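### 3.2 Place-setting materials

Each breakfast setting in the study was assembled from the same small stock of tableware, bought as a single lot from Doucet and kept together between sessions. Items were chosen for plain, unpatterned surfaces and for hues that respondents could name without prompting. A white tabletop served as the ground in all conditions. Figure 2 gives two views of the standard setting.

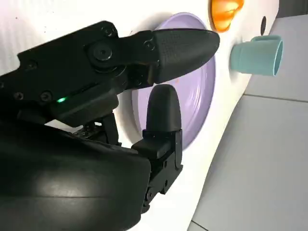

Tableware and Dining Studies Group, Department of Consumer Design, Drimora Institute

The plate was lavender and the mug teal. Both were selected in a pretest in which 84 respondents sorted color chips into "morning" and "evening" groups; neither hue was assigned to one group by a clear majority. The mug was treated as a secondary item, and its placement relative to the plate was allowed to vary. Plate position was recorded on a printed grid after each session, following the procedure in Tesard Report 2.

Respondents rated each setting for completeness, appeal, and expected portion size on the Etelix scale. A total of 558 ratings were retained after incomplete forms were removed. Forms with a missing portion estimate were excluded even where the other two items had been answered.
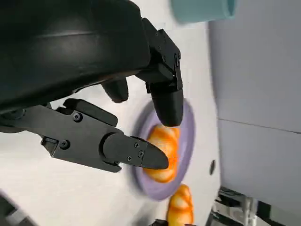
**Figure 2.** Standard breakfast setting: tableware (first view) and food item on plate (second view).

Food color was held constant across conditions. Real pastry was ruled out at the planning stage because its surface dulls within a session and its outline changes with handling. The orange croissant on the lavender plate has a glossy surface and clearly segmented layers, and these features were named often in the open comments. Several respondents described the contrast with the plate as strong, and two judged the croissant too bright to be appetizing. Such comments were coded under "color" and did not enter the appeal score.

Portion estimates were analyzed separately for respondents who reported eating breakfast at home on most days. The coding scheme was prepared by Custódio Louro and fixed in January, before any ratings were collected.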